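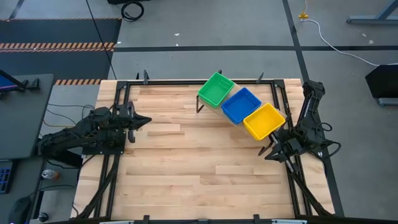 Green, blue and yellow bins side by side on a wooden table.

Home | Placements | Before You Go | Guides | Contact

How to plan your first community open day on a volunteer placement

16 July 2022

My first open day was in Starurcombe, eight weeks into a year-long placement, and I loved it so much that I've helped with one everywhere I've been posted (Drumport was the loudest, Veloso had by far the best food!). If your host organisation has asked you to put one on, say yes. You'll meet more people in an afternoon than you have in all the weeks before it, and they'll finally know why you're living on their street.

Before you start

Talk to your host supervisor first, and to whoever looks after the building. Ask what has been done before and who ran it. In Drumport I spent a whole week designing a health quiz, and then found a beautiful one in the office cupboard, already translated. Mine had spelling mistakes in it.

Check the local calendar too. Market days are wonderful for passing trade but hopeless if your helpers all have stalls. Exam weeks, harvest and big football matches are best left alone. In Veloso we settled on the second Saturday in August and it suited nearly everyone.

Step 1: Pick one subject

Handwashing, reading with small children, growing greens in sacks, whatever your placement is about. Keep to it. We tried to squeeze four topics into the Starurcombe day and people wandered off with a leaflet on mosquito nets when they'd come to ask about baby clinics.

Write the subject as a question a neighbour might ask. "What can I plant now?" brought in far more people than "Home Garden Awareness" ever did.

Step 2: Sort out the money

You don't need much. My whole budget in Drumport was 84 pounds once I'd changed it into local money, and most of that went on tea, sugar, bread and printing. Put a bit aside for transport for anyone bringing heavy things. Keep every receipt in one envelope – your placement office will want them, and they'll want them long after you've forgotten what "misc. string" was.

Step 3: Invite people properly

Posters are fine, but visits are better. Go round with a colleague who speaks the language well, greet the elders first, sit down if you're offered a chair, and let the conversation get to the open day in its own time. This can take a full afternoon per street and it's my favourite part of the whole thing!

For Veloso we printed 200 small invitations, and the schoolchildren got through them in a morning. Have the text read aloud to two or three local people before you print. They'll catch the odd phrase that sounds rude or just plain peculiar.

Step 4: Plan the afternoon

A simple running order that has worked for me:

1.30 Helpers arrive, chairs out
2.00 Welcome by a local speaker (not you)
2.20 First demonstration
3.00 Tea, music, questions
3.45 Second demonstration, same as the first
4.30 Thanks, and a song if someone will lead one

Repeat the demonstration. Plenty of guests will turn up at three, and they deserve the good bit as well. Do prepare a few words in the local language, even if your accent makes the front row giggle. Mine was four sentences long and I got a cheer for it.

Step 5: Afterwards

Leave the room as you found it and share out any leftover food before you go home. Thank your helpers in person within a couple of days.

Then write it all down for the next volunteer: who lent the chairs, which shop does printing, how much sugar you bought. The Gedareo team keep theirs in a school exercise book on a hook by the door, and I've copied the idea ever since.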